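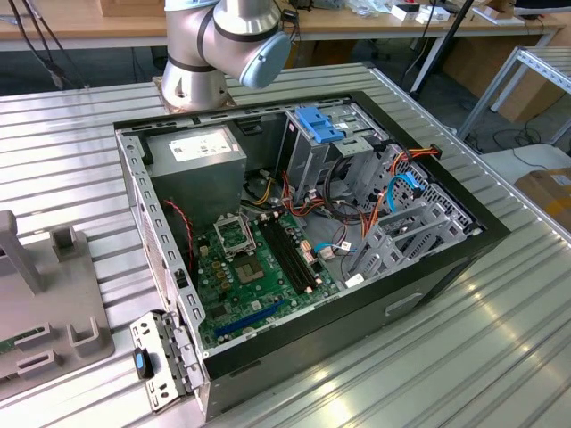 Troels Nørgaard has been promising people a second life for their office computers since last August, and I went to see him expecting to be sold something. His firm, Brurkari, takes in desktop towers that companies throw out, refits them and sells them on for 135 dollars. It's a low price, and I wanted to know what was missing. With a tower on its side and the panel off, you can see some of the answer: the CPU socket is empty and its metal bracket is up, while the green motherboard and the gray power supply are still in place.

"The processor is the first thing people take," Nørgaard said. "They sell it, or they put it in a drawer and forget it. The rest of the machine gets treated like packaging."

He has a point, but packaging is close to what I'd call some of it. A case is bent sheet metal. An old power supply is a part I would not want a stranger to pick for me. I asked how he decides that one is fit to go back out.

"We put it under load for 2 hours," he said. "If it drifts, it's gone."

Two hours is not long. Nørgaard agreed, a little stiffly, and said a longer test would push the price past what schools will pay. Schools are his main customers. Brurkari's brochure says it has placed 400 machines. When I asked how many were still running, he said he didn't have that number. He did have the number of complaints, and would not share it.

His colleague Heiðrún Brøndum was easier to talk to. She does the sorting, and she has no patience for the word "refurbished."

"I don't like it either," she said. "I checked the board, I cleaned it, I put in a drive. That's what I did. Put that on the box."

Brøndum prefers the older office cases, with drive cages you can get into and latches that open by hand. The cabling is another matter. She thinks half the faults she finds are connectors that somebody pushed in at an angle years ago – a guess, she admitted, as she doesn't keep a log.

I asked Nørgaard whether he'd put one of his own machines on his desk. He said he uses a laptop.

The warranty is 90 days, parts only.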